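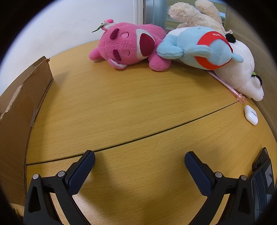 Perguntas frequentes: caixas, bonecos e tralha de gaveta

Tempo de leitura: 2 min

Posso misturar peluches e acessórios de telemóvel?
Pode. Os peluches não se queixam. Ponha as coisas duras no fundo e os bonecos por cima.

A minha caixa está rasgada no rebordo. Serve?
Serve, desde que o fundo aguente. O limite da Tiltora é de 8 kg por caixa, e a esperança não conta como reforço.

Aceitam capas sem o telemóvel?
Preferimos assim. Basta indicar o modelo, se ainda se lembrar dele.

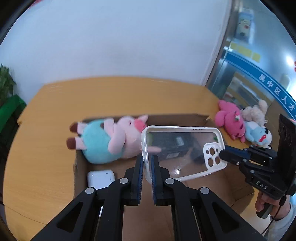 Capa transparente com rebordo branco, por cima da caixa de cartão aberta.

Tenho de retirar as etiquetas antigas?
Só as que tragam a sua morada. O Rostam Kiani, da triagem, já sabe onde mora meia freguesia e dispensava saber mais.

Quanto tempo guardam as coisas?
Guardamos tudo 90 dias. Depois segue para o armazém da Kallio, de onde um urso cor-de-rosa raramente regressa.

E se me arrepender?
Escreva-nos com o número da caixa. «Era uma castanha» não é um número.

80 partilhas · 8 comentários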